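4.3 Placing and Connecting the Base Station

The Ladimeo base station receives readings from the room sensors and passes them to the Trarka display. Complete Section 4.2 (Charging the Sensors) before you start.

Tools and parts
Base station
Power adapter with 100 in. cord
Wall bracket and two screws
Phillips screwdriver
Pencil

CAUTION: Use only the adapter supplied. Do not connect the base station to an outlet controlled by a wall switch or dimmer. Loss of power for more than 30 minutes clears the sensor list.

Choosing a location

1. Select a wall outlet on the same floor as most of the sensors.
2. Check that the location is at least 19 in. from any radiator, air vent or window.
3. Keep the base station clear of metal cabinets and large mirrors. Both reduce radio range.
4. If furniture stands against the wall, confirm that the outlet can still be reached by hand.

Mounting

5. Hold the bracket against the wall with the arrow pointing up. Mark both screw holes.
6. Drive the screws until the heads stand 1/8 in. from the wall. Do not overtighten.
7. Hang the bracket on the screws and slide it down until it stops.
8. Press the base station onto the bracket. The latch clicks when seated.

NOTE: Wall mounting is optional. The base station may also be set on a flat, stable surface. Do not lay it on its back, as this blocks the rear vents.

Connecting power

9. Push the small plug of the adapter into the port marked DC IN.
10. Route the cord through the channel on the underside.
11. Plug the adapter into the outlet. The status light blinks amber during start-up, then turns solid green.
12. If the light stays amber, unplug the adapter, wait 30 seconds and repeat step 11. If the display then shows code 106, go to Section 9.1.

Do not pair sensors until the light is solid green. Pairing is covered in Section 4.4. 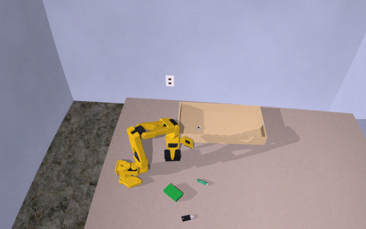 Figure 4-3. Wall outlet above the far edge of a table.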